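Pledness shoe project, progress report no. 2
To: Anum Paracha, Grolier small grants
From: Laiba Shaikh
October 17, 2019

Anum, sorry this is short and a bit all over the place, packing day is coming up fast and I'm writing between other jobs. Ask if anything's unclear.

Where we are

Intake is done for this round. 1,843 pairs logged since we opened in February, the last 200 came in a rush from the Maltier drop-off and took longer than planned. Most arrived without boxes. Boxed pairs go through the desk one at a time, label checked against the sheet, then shoes out, looked over, back in.

The desk itself is still shared with Adeel's computer work, so boxes go down in front of the monitor wherever there's space. Works ok for red shoeboxes with a big clear size on them like the Nike Court Royale 7.5. Works less well for the plain ones where somebody has written a size in ballpoint and then changed thier mind.
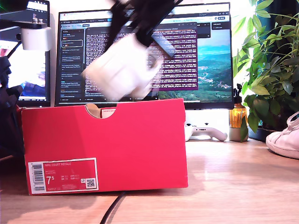

Noman has rewritten the intake sheet so the size on the box and the size in the shoe are two seperate columns. Should have been like that from the start. First week with the old sheet we had 20 pairs filed under the box size and the shoes were something else altogether. All found and moved. Took most of an evening.

Money

Spent so far: shelf labels, laces, cleaning cloths, two rolls of tape. Receipts with Parveen, she'll send the scans separately. Van hire not paid yet, invoice expected after the run. No overspend. We'd like to move what's left of the printing line over to laces if Grolier is ok with that, can you confirm by email?

Checking and cleaning

Rule for now: light scuffs on the sole are fine, goes out as it is after a wipe. Split soles, no. Missing laces, goes on the lace shelf and waits. White leather is the slow one. Every mark shows and people want to keep going at it, so I've asked everyone to do one pass and stop.
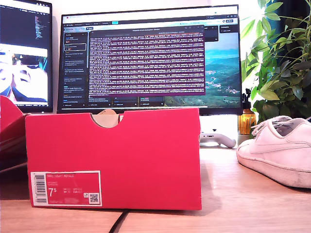
2 min read

Still holding 11 pairs that need a decision, mostly odd sizes left and right. Adeel thinks we keep them in case the partner turns up. I think recycle. Your call if you have a view, otherwise I'll go with recycle at the end of the month.

Boxes: keeping the good ones. Original box with its label on saves a lot of time at the other end, the schools can read the size without opening anything. Crushed ones get flattened for cardboard. Stacking on the desk has to stop though, two is plenty, after that they slide and someone ends up with the wrong lid.

Next

- finish the lace shelf
- Noman to print the packing lists by size
- Parveen to confirm van times with Maltier
- second reader for the sheet, Adeel has said yes

Late: the feedback form for the schools. That's on me. Draft is half done, will send before the next report.

Laiba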